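Foam Letters and Fabric Backdrops: Frequently Asked Questions

Kurside rents and sells cut-out foam letters, black fabric backdrops and display blocks for school events, open houses, trade tables and parties. The questions on this page are the ones we get most by phone and email. If yours is missing, write to Rosimeire Bastos at the front desk and she will get back to you, usually the same afternoon.

ORDERING

How do I order a word or a name?
Type the word exactly as you want it, with capital and lowercase letters where you want them. We cut what you type. If you enter "welcome" with a small w, you will receive a small w. Accents and most punctuation marks are available at the same price as a letter.

Can I mix sizes in one order?
Yes. Many customers put a short word in large letters with a smaller word over it. Enter each row separately on the order form and choose a size for each. The large letters take up a lot of width, so check the width chart before you order a long name.

What colors can I get?
White, yellow, pink, orange, peach, lavender pink, sky blue and mint. You can pick one color for the whole word or a different one for each letter. The outline can be a darker shade of the face color or a color of your choice. A thin white border between the face and the outline is standard on all outlined letters. You can leave it out, but the edges of the pale colors get harder to read from across a room.

Is there a minimum order?
One letter. People lose letters, and we would like you to be able to replace the one you lost. Give us your old order number so we can match the size and shade.

How long does it take?
Letters in stock colors ship in four working days. Custom outlines take nine. November is our busiest month, and orders placed then can take a few days longer.

BACKDROPS

Which backdrop should I choose?
The Sterkau is our standard black cloth. It comes hemmed on all four sides with a sleeve at the top for a pole. The Kyriakidis is heavier, hangs straighter and costs more. For a one-day event the Sterkau is enough. If the backdrop will stay up for weeks, or if you plan to pin a full row of large letters to it, get the heavier one.

Why black?
Pastel letters show up well on it. We also stock gray and navy. White is available for rental only.

My fabric arrived creased. How do I get the creases out?
Hang it the night before if you can. For folds that stay in, use a garment steamer on the back of the cloth, working from the top down, with the letters off. Do not iron it. The cloth develops a shine where the iron has been, and the shine does not wash out.

It sags in the middle after the letters go on. Is that normal?
Some sag is normal with a pole held only at the ends. Add a center support, or clip the top edge to the pole every foot or so. Pulling the cloth tight sideways helps too, but leave a little slack or the pins will work loose.

Can I wash it?
Cold water, gentle cycle, no softener, hang to dry. Take out every pin first and count them.

PUTTING THE LETTERS UP

What do I use to attach them?
Straight pins for the small letters, T-pins for the large ones. Push the pin through the outline, close to the edge, where it shows least. A small letter needs two pins. A large one needs three or four, with two of them near the top.

Can I use tape or glue?
Double-sided tape holds on a smooth wall for a day or two. It does not hold on fabric. Hot glue melts the foam, and letters damaged that way are not covered under the rental agreement.

How do I keep a row level?
Run a piece of light string across the backdrop between two clips, pin the letters along it, then take the string away. Pin the first and last letters before the ones in between. Some customers want the letters tilted on purpose. In that case pin each letter at its top point only, turn it to the angle you like, then add the lower pins.

How far from the top edge should the first row go?
Leave at least a hand's width. Cloth curves and folds near the pole, and letters placed too high will bend along with it. Narrow letters such as I and t follow the curve of the fabric more easily than wide ones, so watch those at the ends of a row.

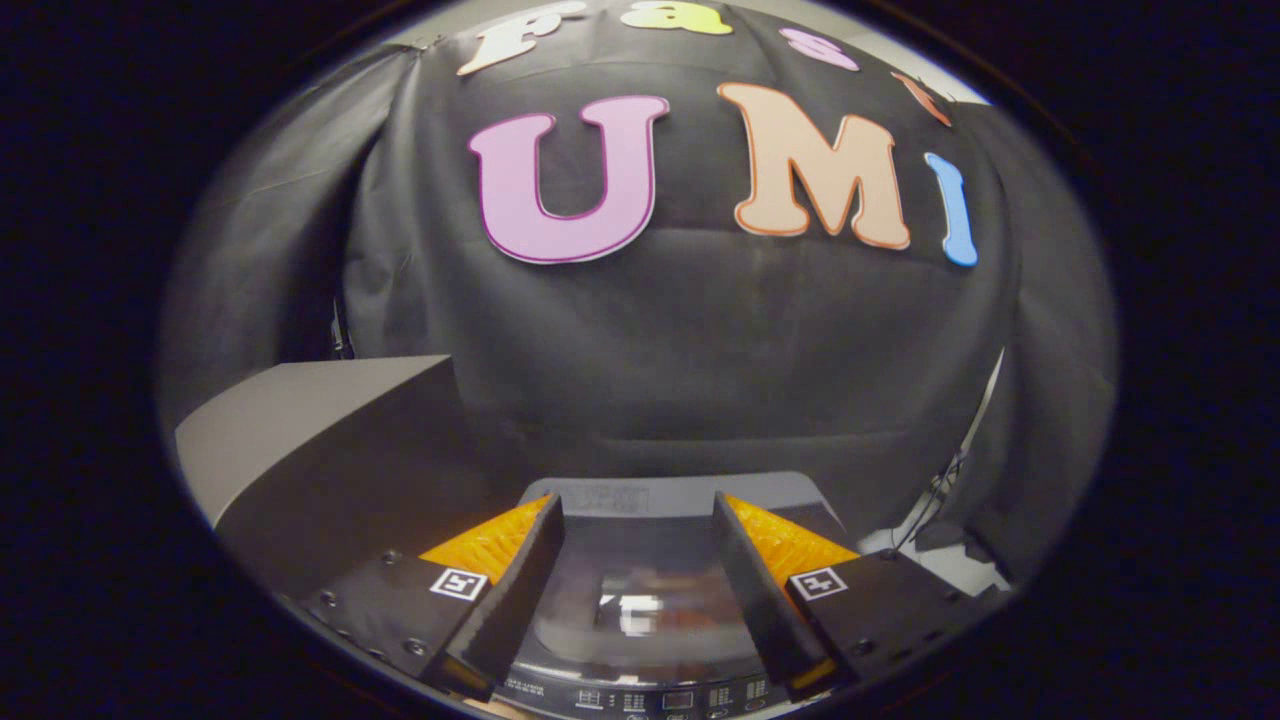
Small letters over large ones on black fabric: "Fast" in white, yellow, pink and orange, with "UMI" below.

What can I stand in front of the backdrop?
Anything that does not hide the letters. Our display blocks come in white, black and gray, and most people set them to one side at an angle. Keep them low if your bottom row is low.

CARE, STORAGE AND RETURNS

How should I store the letters?
Flat, face up, with paper between layers, out of direct sun. Yellow and sky blue fade first. Do not stand large letters on their edges for more than a few days. The legs of an M or a U will start to spread.

A letter is bent. Can it be fixed?
Usually. Lay it on a table, put a board on it and a few books on top, and leave it overnight. Warm it with your hands before you start if the room is cold.

Can I clean them?
A damp cloth and a drop of dish soap. No alcohol and no window cleaner. Both take the color off.

What does rental cost?
A backdrop, pole and stand set is $45 for a weekend. Rental letters are priced by size and listed on the rental page. We keep 2,045 letters in the rental stock, and the common vowels go first, so reserve early if your word has several.

Where do I return rental items?
To the Toludport counter, 43 Mill Road, side entrance. Bring everything back in the bags it came in, with the pins in their tin. If you cannot make it during opening hours, call and ask for Farzana Jafri, who runs the rental desk and can arrange an evening drop-off until 8 p.m.

What if a rental letter is missing or broken?
Tell us when you return the set. We charge the replacement price for that letter and nothing more. Letters with ordinary pinholes are not counted as damaged.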